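## 6. When the arm stops over a container and won't come back out

Fault 448 ("descent stalled, contact not confirmed") is the one you will meet first and like least. The Pondinier planner sends the gripper down, feels something it can't classify, and waits for advice. It will wait all night. Our longest recorded wait on the Totville kitchen is 1700 seconds, and that run ended when Shiyu Shi came back from lunch.

In simulation the fault costs you an afternoon. On hardware the same command pushes a finger through the bottom of whatever it is standing in, so please learn the recovery here first.

**Before you start**

- Pause the run. Do not reset it – a reset clears the contact log, and the contact log is the only witness you have.
- Set the speed limit to 17 percent. The default of 81 was chosen by an optimist.
- Turn off **Auto-retry**. It repeats the failed motion with more confidence.

### 6.1 Check where the finger is

Open the fixed camera view and look at the gripper in relation to the container rim. The status panel may well say "clear of obstacles." Believe the view.
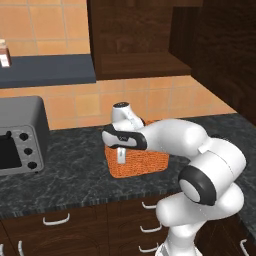 ### 6.2 Back the arm out

1. Switch the motion mode from **Joint** to **Tool**. In Joint mode, "up" means something different to each joint, and the elbow has opinions.
2. Jog straight up in small steps until the whole finger is above the rim. Don't rotate the wrist yet.
3. If the container rises with the finger, stop. Open the gripper fully, lower to the last position, and try again.
4. Once clear, move sideways away from any tall object next to the container. Haugen collision shapes are boxier than the objects they stand for, and the arm can hit air quite hard.
5. Save the contact log, then select **Home**.

> **Caution:** On a physical arm, keep hands out of the container until the drives are off. "Paused" still means powered, and a paused arm resumes the moment someone leans on the space bar.

### 6.3 If the fault comes back

Woven and knitted surfaces are the usual suspects. Their meshes have small gaps, and the contact solver tries to be fair to every one of them. Swap in the simplified collision mesh under **Objects > Physics** and rerun from the saved log.

If that fails too, send the log to the Rikthorpe support desk with the planner version and the scene name. Leave **Auto-retry** off until they reply.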